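3.2 Object set and working surface

The kitchen set was assembled to study how the shape of everyday containers affects where small items end up when a table is cleared. Full-size ware and toy foods were mixed on one white tabletop, so that the receiving vessels differ widely in outline and opening while the foods stay small enough to fit most of them. The arrangement was changed between trials; the list of objects was held fixed.
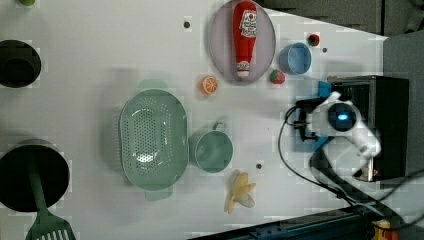
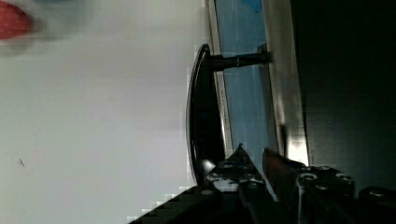 Figure 4. Top: tabletop with plate, colander, cup, mug, pots and toy foods. Bottom: black knob on its rod, against a light blue panel.
Source: Garkley kitchen set, authors' own photographs.

The receiving objects fall into two groups. Open ware consists of the oval lavender-gray plate and the mint-green colander, whose perforated bottom and two handles set it apart from the plate in both depth and outline. Closed-wall ware consists of the light blue cup, the mint-green mug and the round black pots. The plate (Figure 4, top) is treated as a valid place for bottles as well as foods, and the ketchup bottle was allowed to lie on its side.

Toy foods were chosen for contrast in outline. The strawberry and the orange slice are compact, whereas the banana, with its peel splayed outward, takes up more of the table than its body alone would suggest. Following the Tabrizi protocol, a food counts as cleared only if no part of it extends past the rim of the vessel – a rule that the banana fails more often than any other item.

We recorded 244 placements in total. Of these, 123 ended in open ware and the remainder in closed-wall ware. Each trial was limited to 200 seconds, after which any item still on the tabletop was scored as left behind. Utensils were scored separately under the Ornex scheme, in which a spatula may rest in a pot with its head or handle outside the rim.

The knob in Figure 4 (bottom) was not scored as an object in the clearing task. Fixed parts of the surroundings were entered in the Bremik layout sheet by type and color only, and are excluded from the counts given in Section 4.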